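Let the hands do the teaching

I have become a bore on the subject of hand-held grippers. For years the usual way to teach a robot arm a small household job was to sit someone at a set of controls and have them steer it, jerkily, through the same motion until everybody wanted to go home. The Cele project at Satholm went the other way. People hold the gripper themselves, one in each hand, and simply do the job. The arm learns from the recordings later. 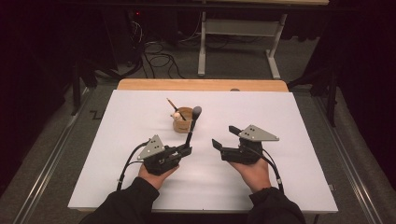 What won me over was the pace. Cele collected 600 demonstrations in 14 days, and the people giving them needed 30 minutes of practice. I had a go and was clumsy for the first ten of those, then forgot I was holding anything odd. That matters more than it sounds! A person who has stopped thinking about the tool starts making all the little corrections we make with our fingers, and those corrections are what a robot most needs to learn from.

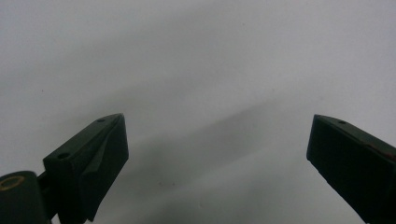

Amna Rana

There are fair objections. A human wrist will happily bend in ways the Ristex arm can't follow, and 164 of the recordings had to be thrown out on those grounds. Critics say this proves the method wasteful. I'd say a bad take costs a minute of somebody's afternoon, and a bad take at the old controls cost a good deal more.

The stronger complaint is that small tabletop jobs are too tidy, and a policy raised on them will fall over in a real bathroom or kitchen. I agree, mostly. But the grippers are light and the whole kit can travel, so the cure is to take them somewhere messier and keep recording.

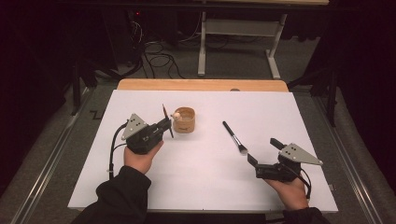
Kutstead, November 21, 2021

I would love to see the raw recordings shared too, failures included. Other groups could learn plenty from those 164, and I'd be first in the queue to download them.

37 shares | 14 comments

Related
Why robot wrists are still so stiff
Two arms or one? Readers reply
A visit to the Satholm workshop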